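I was asked to be one of the readers for the Belville Prize this year, for translated short fiction. Some people wrote to me with questions, so I will answer them in a few posts. 1/

First, who decides. We are 5 readers and 2 judges. The readers make the long list, the judges choose the winner. I am only a reader, so please do not send me your manuscript with a nice letter. I cannot help you, and I also feel bad when I must answer no. 2/

The chair of the judges is Gráinne Carroll. The second judge is Bình Lại, who translated the Wandia stories that many of you liked. They do not see our notes before the long list is closed. I asked for this to be written in the rules, and now it is. 3/

How we read. Every book goes to two readers. If both say yes, it goes forward. If both say no, it stops there. If we disagree, a third reader takes it, and this happened more often than I expected. Daithí Mac Giolla and I disagreed on 4 books in the first month. We are still friends. 4/

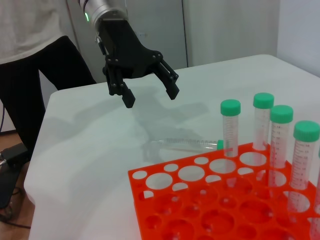

About translators. The prize money is divided equally between the author and the translator. In the old rules the translator received a smaller part, and the name was not required on the cover. Now a publisher who leaves the name off the cover cannot enter the book. I think this is correct, and it came late. 5/

Somebody asked if a translator can enter a book without the publisher. No. The publisher must send it, and must also send the original text. We do not all read the original language, but for each book at least one person does. For one language we had to look outside our group, and Mairéad Geraghty was kind enough to read for us. 6/

Another question was about print run. A book from a very small press is welcome. One book on my table had a first printing of 1000 copies and it is among the best things I have read this year. I will not say which one – please do not guess in the replies, I will not answer. 7/

What is not accepted: a new edition of an old translation, a single story printed as a booklet, and a collection with more than one author. The last rule makes me a little sad. Good anthologies have no home in this prize, and I have said so to Gráinne. She listened, but the rule stays for this year. 8/

The time. Entries closed already. The long list comes in the autumn and the winner will be announced in November, at Corbridge if a public evening is possible, and online if it is not. I know that many of you have already asked about tickets. There are none yet. 9/

If you entered and did not receive a confirmation, write to the prize office and not to me. Put the title of the book and the name of the publisher in the subject line. It is a small office and they answer in the order the messages arrive. 10/

One correction to post 6: the original text can be sent as a file, it does not need to be a printed copy. Thank you to the publisher who noticed. 11/11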